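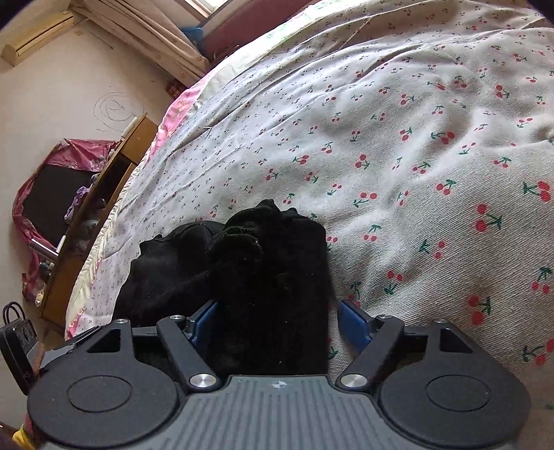
Dark items left on light bedding: proposed wording for room guidelines
Calimitz Residence Forum > Housekeeping and Linen

rbastos_housing
Posted 2018-05-09
Residents are asked to comment on the following wording before the September edition of the guidelines: "Dark clothing and towels are not to be left on white or light-colored bedding. Items that carry lint are to be shaken out and placed in the hamper." The cherry-print duvet with the black cloth on it, lint specks and all, shows the kind of situation the rule is meant to cover.
Rosimeire Bastos, Housing Office

coutinho_106
The second sentence is reasonable. The first is too broad. Residents in the smaller rooms have no chair, and the bed is the only surface on which to fold laundry.

W. Bittencourt
I support the wording as written. In my experience, fuzzy black fabric sheds onto a white cover, and the cover must then be washed separately. A full-size duvet takes up an entire machine on floor 5.

coutinho_106
With respect, a lint roller resolves the matter in a minute. A washing cycle is not required.

grarnska210
Lint rollers do not work well on quilted borders. The fibers stay in the stitching. I would suggest "not to be left overnight" in place of "not to be left."

W. Bittencourt
I would not object to that change, although I consider it weaker.

rbastos_housing
The suggestion from grarnska210 has been added to the draft. Comments remain open for 10 days.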